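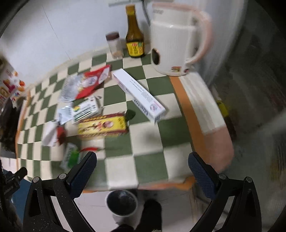 The kitchen table, green checks and all.

5 Apr 2021

So I have given up coffee. Well, mostly. I still had one on Saturday, but I was out and somebody else was paying, and I don't think those count.

It started because I wasn't sleeping. I'd be up at all hours, reading reviews of garden hoses (I don't have a garden), and then dragging myself through the next day on cup after cup of the strong stuff. I've known for years that coffee after lunch doesn't agree with me. I just kept drinking it anyway, the way you keep wearing the shoes that pinch.

The first week was awful! I had a headache that sat right behind my left eye, and I was so grumpy that I snapped at the self-checkout in the grocery store. Out loud. A little kid stared at me. By the second week the headache had gone and I was just sort of foggy, and bored more than anything. I missed having something to get up from my desk for.

That's where tea came in. I always thought of tea as a thing you drink when you have a cold. My mother kept one dusty box at the back of the cupboard and it lasted my whole childhood, so I didn't grow up knowing there was more than one kind. Then I wandered into Marna, the little shop over in Flendon next to the shoe repair place, and came out with four bags of leaves and no idea what to do with any of them.

My favorite so far is a smoky black one they call Lunar. It smells like a campfire and my sister says it smells like a wet dog, so make of that what you will. I have it in the morning with a splash of milk. I know some people will be upset about the milk. I tried it plain and it made my teeth feel fuzzy, so milk it is.

Green tea took me longer. I was making it the same way as the black -- boiling water straight on, then forgetting about it while I answered emails -- and it came out so bitter I nearly threw the whole bag away. Let the water sit a while before you pour, and take the leaves out after 2 minutes. Set a timer if you're like me. It's a completely different drink, kind of sweet and grassy, and I can get two good cups out of the same spoonful.

The mint one is for evenings. I have nothing interesting to say about it, it's mint. The fourth bag was something with dried orange peel and I'm sorry but it tastes like a candle.

Am I sleeping better? Yes, a bit. I still wake up at dumb hours now and then, but I can usually get back to sleep before I start shopping for hoses. I do have to get up to pee more -- you can't drink this much tea and get away with it.

Next on my list is iced tea for the summer. I want to have a decent recipe worked out before August, when my apartment turns into an oven and I can't face anything warm. If you have one that isn't mostly sugar, leave it in the comments, and tell me how long you steep it.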